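Cesstead Parents Co-op
Diaper Pantry working group
Minutes, June 1, 2018
Back room, Trestero Hall

Present: 8 members incl. chair and note taker. Apologies from two. Quorum OK.

Started late, key was with the front desk. Note taker typing as we go so please excuse spelling.

1. Minutes of last meeting

Read, agreed. One correction: the shelf brackets were bought with the February money, not out of petty cash. Changed.

2. Matters arising

Door code. Changed, everyone has the new one. Please don't write it on the whiteboard again.

Sign on the street side. Still says Wednesdays closed, still wrong. Chair to chase the hall office.

Thank-you card to the church on Sobczak Street for the two folding tables. Sent. They want the tables back if we ever get our own. Noted.

Cart with the bad wheel. Not fixed. Held over.

3. Money

Balance 411 dollars after the wipes order. Nothing outstanding except the hall fee, due end of the month. Grant form from the county is in, no word. Asked whether we should plan on it. General feeling: no, plan as if it isn't coming and be pleased later.

Question about buying by the case from Danano instead of the warehouse store. Danano is cheaper per diaper but wants a bigger order and won't split sizes in a case. Storage is the problem. Long talk, no decision. Agreed to get a written price for sizes 3, 4 and 5 and bring it back.

4. Stock

Count done before the meeting. 800 diapers wrapped and shelved, all sizes together. Newborn is way over, size 5 and 6 nearly gone, as usual. People give newborn because that's what they have left over. Suggested we change the wording on the flyer so it asks for big sizes first. Agreed. New flyer to say "sizes 4 and up especialy needed, open packs fine".

Pull-ups: hardly any. Two families asked this month. Add to flyer.

Swim diapers: there's a box under the window. Put them out now, summer.

Wipes OK through July.

5. Open packs and loose diapers

Main item tonight, took most of the hour.

Background for those who missed the last two. More than half of what comes in the door now is open packs or loose in grocery bags. Used to be we sorted them at home, each in our own way, and the bundles came back all different. Some had mixed sizes. One family got a bundle with two brands and three sizes in it and was nice about it but still.

Agreed that sorting happens in this room only from now on. No more taking bags home.

Sorting steps as agreed (to be typed large and taped over the table):

- Wash hands, clear the table, wipe it down, let it dry
- Tip out one bag at a time. One bag. Finish it before you open the next
- Pull anything stained, torn, damp or smelling of smoke or perfume. Bin it, no debates
- Find the size on the diaper. If you can't find a size, lay it on the measuring card and go by that
- Stack by size, then by brand if there's enough of one
- Bundle, wrap, label, shelf

Measuring card: there's one so far, made from a cereal box. Needs to be redone on something that wipes clean. Offer to laminate at work, accepted.

Bundle size. Was 25, some wanted 20 because they fit the shelf bins better and the wrap holds. Vote: 20 it is. Newborn stays at 25 as there's so many. Old bundles don't need redoing.

Wrap. Plastic wrap vs paper. Plastic keeps the dust off and you can see what's inside. Paper looks nicer and costs less, but tears. Staying with plastic for now, paper for newborn if we run out.

6. What to do with crumpled ones

Came out of item 5 but ran long enough to be its own item.

Loose diapers often come to us opened out and squashed from the bottom of a bag. Are they OK to give out? Several views.

One view: clean is clean, a crease doesn't hurt anything, and we're short of the large sizes so can't be fussy.

Other view: people who come here should get something they'd be glad to open. A balled up diaper looks used even when it isn't.

Both are fair. Talked about refolding. A clean one can be flattened by hand, wings folded in, front brought up over the back, and it will stack with the others. Takes a bit of time each. Three or four people at the table could get through a bag pretty quick.

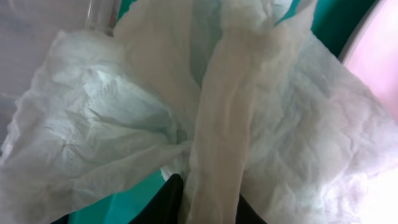 Checks to make before refolding: padding in one piece all the way down, no lumps or gaps, no rips in the thin part at the sides, tabs still there and not stuck to the lining. Run your hand along the padding, don't just look. If the filling has shifted or gone to crumbs, bin. If the tabs have been pulled open and lost their stick, put it in the "no tabs" bin. We'll offer those as changing mat liners and say so on the label.

Agreed: refold if clean and whole. Refolded ones go in their own bundles, marked R by the size. Families can choose. Try it until the next meeting and see if the R bundles move.

Someone asked if the R will put people off. Maybe. Someone else said just tell them what it means at the counter. OK.

7. Room and shelves

Left hand shelves are bowing under the wipes. Move wipes to the floor pallet, diapers are light and can go up top. To be done after the meeting by whoever stays.

Labels on bins are peeling. Get the tie-on sort.

Lamp over the sorting table too dim in the evening to see a stain. Somebody has a clip-on at home, will bring it.

Trash. We fill the hall's can every time and have been asked to stop. Need to take our own bags out to the dumpster before we lock up. Last out does it, on the closing list from today.

8. Pickup hours

Currently one evening and one morning. Request for a second evening from parents on late shift. We'd need 6 people on the rota to do it safely and we have four who can do evenings. Will ask in the newsletter. If we get two more names, start in the fall.

Rule stays at two on the counter at all times, no exceptions even when it's quiet.

Reminder that we don't ask for proof of anything. First name and diaper size, that is all we write down. A new helper had been asking for zip codes, meant well, has been told.

9. Any other business

Cloth diapers. Offered a big bag of cloth, prefolds and covers. Do we want them? One person keen, will write a half page on washing to go with them. Accept the bag, one shelf only.

Formula. Asked again, answer is still no, we can't check dates and storage properly. Keep the list of places that do formula at the counter. The list is out of date, needs doing.

Coffee: we are out. Filters too.

Somebody left a green umbrella last time, it's on the hook.

Actions

Chase hall office on sign: chair
Written price from Danano, sizes 3, 4, 5: money person
Flyer wording, big sizes and pull-ups: note taker
Type up sorting steps incl. refolding checks: note taker
Laminated measuring card: as offered
Tie-on labels, marker pens, plastic wrap: shopping run, keep reciept
Clip-on lamp: as offered
Newsletter request for evening helpers: chair
Update formula list: two members, together
Cart wheel: still open, anyone with a wrench

Next meeting same room, same time, date to be sent by email once the hall confirms. Bring the cart wheel if you've got one that fits.

Closed 8:50. Four stayed to move the wipes.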